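In Praise of the Fuzzy Towel
By Dagný Bjarnason

I own too many towels, and I'm going to defend the worst-behaved of them.

You know the kind. Plush, deep pile, closer to a blanket than to anything you'd find in a gym bag. They take up half a shelf. They hang on to every crumb and hair in the house. My sister-in-law Bergþóra switched to thin waffle weave years ago and has been trying to convert me ever since, and I'll give her this much: her linen closet is gorgeous. You open the door and there are straight edges all the way up, like a stack of good stationery.

But then you have to dry yourself with one! Waffle weave does the job and that's all it does. A plush towel feels like being forgiven for getting up early. I bought my first one in July of 2000, at a little shop in Skodley that mostly sold buckets, and I can still remember wrapping it around my wet hair and thinking, oh, so this is what people have been spending their money on.

The big complaint is always folding, and yes, fleece slides. It puffs up again the moment you let go. You smooth one half over the other and the top layer has wandered off to the left before you've found the second corner. Eyvindur, my neighbor, folds his on the bed with a hardback book as a weight, and I love him for it, but I think he's working too hard.

My advice is to forget the middle and look for the hem. The pile will lie to you about where the towel ends. The hem won't. Run a finger along that stitched edge until you reach a corner, do the same on the other side, and give the whole thing one big shake (step back from the lamp). After that it's two folds and a roll. Rolled plush stays put in a basket, and it looks generous there, like bread.
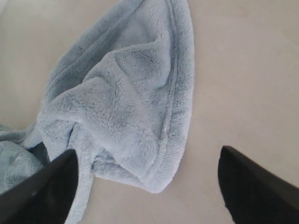 Powder blue fleece, crumpled on the floor. The hem is the long curve down the right side.

I even like them in that state, all ridges and soft gray hollows. A flat cotton towel dropped on the floor looks like a chore. A plush one looks like it's napping, and I have been known to walk past and let it sleep until after lunch.

Bergþóra says that's how you end up with a house full of laundry. She's right, and mine are still softer.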